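Salimcombe Tenants Association
Minutes, general meeting, December 7, 2018
Community room, ground floor

Start late, keys. 53 present, quorum OK. March minutes approved, one fix — it was the north stairwell that got painted, not the south.

Heat. Still uneven on upper floors. Gastelby (management co.) says the valves are on order. Members not happy, same answer as last time. Agreed: keep a log of cold nights, apartment number and time, hand in at the office. Letter goes out after that.

Laundry room. 2 dryers out. Gastelby wants to raise the price per load. Voted against, large majority. Will ask for repair dates in writting.

Courtyard. Flosora quote came in at 1,000 for planting beds, bulbs extra. Long discussion. Some want benches first. Motion to accept quote without bulbs — passed. Someone asked about the dead maple, that is the city's, we have called.

Bikes. Tags on all bikes in the basement by end of March or they get moved to the cage. Notice to go up by the mailboxes. 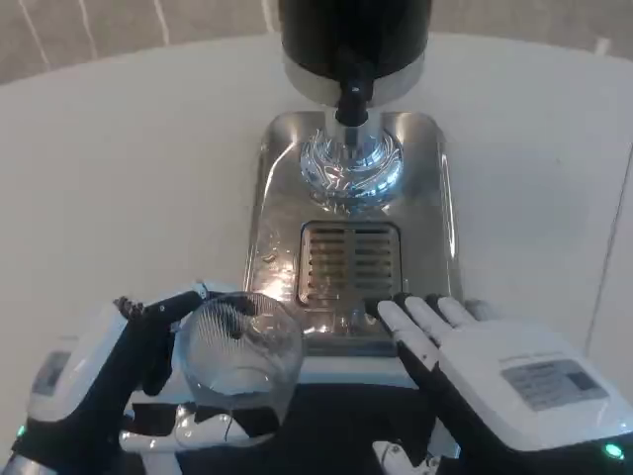 Winter supper. Budget nearly 200, same as last year. Kumsa bakery giving us a price on rolls. Potluck for the rest, sign-up sheet on the door. No paper cups this time, too much trash. Cold drinks from a steel dispenser on a white table, and short ribbed glasses like the one held by the dispenser base. Question was who washes up — left open. Kids table again, yes.

Other business. Hallway light on 4 flickers. Packages left in lobby overnight, please pick up yours. Recyling pickup day may change, waiting to hear.

Next meeting in March, same room. Adjourned.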